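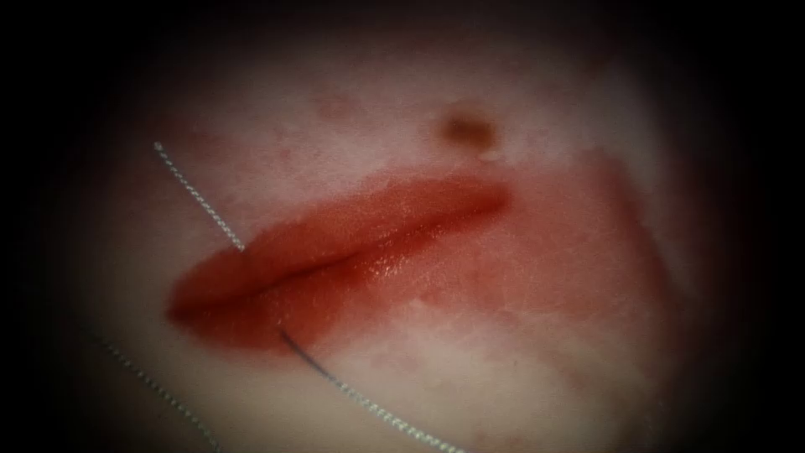

Has the suture practice work earned its second payment?
Only in part. The stitching exercises are running, but the evidence that they teach anything is thinner than we were promised.

Progress report to the Brinover fund, 30/05/2018

The plan was for 40 trainees to finish the closing exercise by now. They have, and the Etim unit has kept proper attendance sheets. What those sheets don't tell us is how well anyone stitched. Scoring was left to whoever was supervising, and two supervisors looking at the same closed cut often gave different marks. I would not put those marks in front of your board.

Braided thread remains the main cost. We ordered 1000 lengths from Allidetti in March and the waste has been higher than budgeted, mostly from knots pulled too tight and cut out again. Duna has offered a cheaper thread. I have asked for samples and am not hopeful, as the last cheap batch frayed at the needle.

Trainees say they feel more confident. They said the same after the lectures, before they had held a needle, so I give it little weight.

Before the next payment we propose:
a single marking sheet covering spacing, depth and how the edges meet
a repeat test after 5 weeks without practice
3 outside markers who haven't met the trainees

If the repeat test shows no gain, we will say so and return the unspent thread money.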